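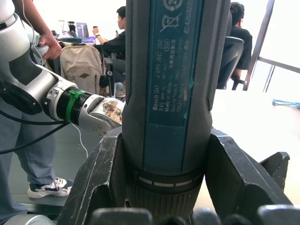

4. Instalación de la línea de meta

Tiempo de lectura: 4 min
12 veces compartido · 3 comentarios

Esta sección explica el montaje de la consola Kandex con un par de fotocélulas Basell y la antena de suelo para carreras de esquí de fondo. El puesto de salida se monta igual, salvo en lo indicado en el apartado 4.3. Complete antes la carga de baterías (sección 3).

4.1 Colocación de las fotocélulas

1. Clave los dos trípodes a ambos lados de la pista, fuera de las huellas de clásico. Pise bien la nieve antes de apoyar las patas.
2. Monte el emisor en un trípode y el receptor en el otro. El receptor lleva una marca amarilla en la base.
3. Ajuste la altura del haz a la espinilla del esquiador. En salidas de categorías infantiles, bájelo un poco.
4. Encienda primero el emisor y después el receptor. Gire el receptor despacio hasta que el piloto quede fijo en verde.
5. Apriete las rótulas a mano y vuelva a mirar el piloto.

Nota: el haz admite una separación máxima de 100 metros, pero en meta conviene no pasar del ancho real de la pista.

PRECAUCIÓN: no use las fotocélulas como punto de anclaje para pancartas o vallas.

4.2 Antena de suelo y chips

1. Extienda la antena sobre nieve pisada, perpendicular al sentido de la carrera y justo detrás de la línea pintada.
2. Cúbrala con una capa fina de nieve. La máquina pisapistas no debe pasar por encima en ningún momento — retire la antena si hay que repasar la pista entre pruebas.
3. Conecte el cable al puerto ANT 1 de la consola. El cable suministrado mide 250 centímetros; si necesita más longitud, use solo la prolongación Vatton.
4. En el menú Lectura, seleccione Chip de tobillo.
5. Cruce la línea con un chip de prueba en cada lado de la pista y otra vez por el centro. La consola debe emitir un pitido por cada paso.

Si falta algún pitido, suba la potencia un nivel y repita el paso 5. Una potencia demasiado alta registra a los corredores que esperan junto a la meta.

4.3 Puesto de salida

En salidas individuales, sustituya la antena por la varilla de salida y conéctela al puerto START. Sincronice las dos consolas por cable antes de llevarlas a su sitio. En salidas en grupo basta con el pulsador manual.

4.4 Comprobación final

1. Seleccione Prueba y pulse OK.
2. Compruebe que la hora coincide en ambas consolas.
3. Verifique que la batería marca 100 %.
4. Borre los pasos de prueba. La memoria guarda unos 2000 registros y no avisa cuando está a punto de llenarse.
5. Pulse Carrera y bloquee el teclado.

PRECAUCIÓN: no apague la consola con una prueba abierta. Si se queda sin batería, conecte la externa por el puerto AUX y espere a que aparezca de nuevo la pantalla de carrera.

Para exportar los resultados, pase a la sección 5.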